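Melau build thread, post 1. Back in the shared shop after a long break, and the arm is finally bolted up and talking to my laptop!
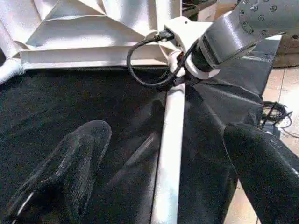
I've been putting this off since October — mostly the wiring, which I hate. The plan is still the same: get the gripper to pick up soft stuff without dragging it all over the place.

2/ Cloth is so much harder than blocks. A block stays put. Fabric bunches, slides, folds under itself, and then the fingers close on nothing and my code happily reports a good grab (it lies to me a lot).

3/ Willy Verhoeven told me to slow the last bit of the approach way down, so I set it to 20 percent speed. 25 tries last night, 815 lines of log to read through. Coffee first.

4/ Still fighting cable slack. Too short and the wrist tugs on it, too long and it wanders in front of the camera. I'm going to try a couple of Velcro straps before I print yet another clip.

5/ If anybody has tuned grip force on fabric with cheap servos, please tell me where you started! I'll post the config once it stops embarrassing me.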